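Markitgate progress report, February
Prepared by Viorica Stojanovska for the Enditz grant office

Perception
The jaw-opening estimator now runs live, and we're delighted with it! Tarık Coşkun rewrote the finger tracking so that it reads the gap straight from the gripper's own view.
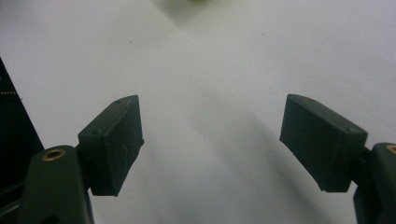 Jaws open over the white board.

The new version has been through more than 1,000 clips.
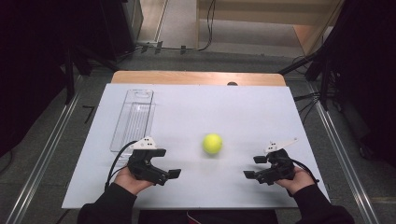
Time alignment was our biggest worry in the last report. Left and right streams now share one clock, and the head view is matched to both. The marker plates on top of each gripper give us the pose, so the tennis ball can be placed relative to either hand. Drift is down to 4 milliseconds.

Open-jaw views also feed the new calibration check, which flags a bad zero before a session is saved.
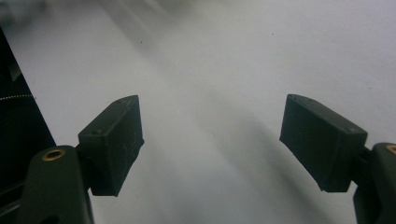

Planning
The grasp planner, Widov, has 16 test tasks and passes all but 2 – both involve clear plastic, where our depth estimates are still poor.
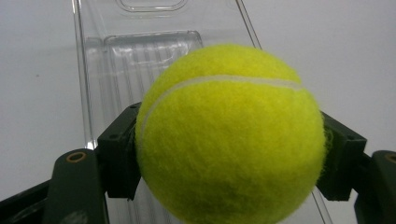

Tarık is trying a contour-based fix for those, and the replay tool should be ready for your team to try next month.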